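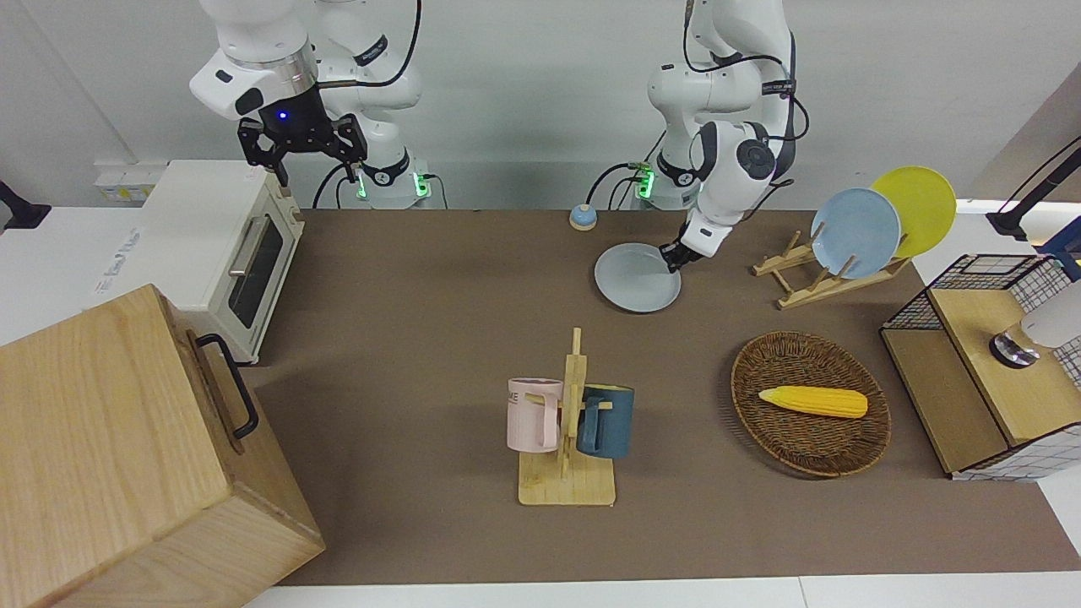
GALOMORA, September

By a staff writer

I dropped a plate in my first five minutes. I'd been so sure I wouldn't! I've carried plates since I was a kid, I waited tables through college, and I figured that moving one from a rack to a table with a pair of robot arms would be like that, only slower.

It's slower, all right. The arms at the Asow workshop are white and black, bolted down at a table laid out like a little kitchen, with a toaster oven, a mug tree, a dish rack, even an ear of corn in a wicker basket. You drive them from a stool a few feet away, one handle in each fist. Squeeze the left handle and the left gripper squeezes. Twist your wrist and somewhere over the mat a wrist made of metal twists too, a hair after yours. I kept waiting for that hair of delay to bother me and then at some point it stopped (around lunch, I think, though lunch was also late).

The job I was given is called "plate" on the schedule and that's the whole name. Take a plate by the rim, move it, set it down, open the gripper, back away. You do that again and again while the software, which everyone there calls Sedo, records every joint and every squeeze. Then you put things back in slightly different spots and go again. By the time I came to visit they had 1195 good runs of "plate" and wanted a lot more. For all the kitchen jobs together the number on the whiteboard was 2168.

A good run, I learned, is one you'd want copied. So if you hesitate over the mug tree, wondering whether your elbow is going to sweep a pink mug onto the mat, the hesitation goes into the recording, and a robot trained on enough of those will stop and dither over mugs too. My early runs were full of this. I was told, very kindly, to decide where I was going before I squeezed anything.

The rim is the hard part. There are just two fingers, and they want to come at the plate edge-on, one on each side. Come in crooked and the plate swings. With your own hand you'd feel it start to go and pinch harder without a thought, but the handles don't push back at you, so all you have is your eyes. I started leaning off the stool to see around the arm. Everybody does it, apparently, and there's tape on the floor to remind you to quit.

The other way to teach is by hand, and I liked it a lot more. You put the arm in a loose mode, take hold of it near the wrist and just walk it through the motion, like helping a toddler with a spoon. It weighs nothing! You can feel exactly where the elbow runs out of room. The trouble is that your own body is in the way the whole time, and with two arms going at once you'd need a second person, and then you bump hips. They use it for short moves, like reaching for the bar on the oven door, and do the rest from the stool.

I asked whether a cheaper setup would do. The Sandhu handles they started with had a stiff trigger, and people went home with sore thumbs after an hour. The newer ones are lighter, and sessions are capped at 27 minutes anyway, with a break after each. I thought the cap was fussy until I got to the end of my second session and couldn't have told you which of my hands was which.

My best streak was 11 good plates in a row. I was ridiculously proud of it, and I went home and unloaded the dishwasher by the rims.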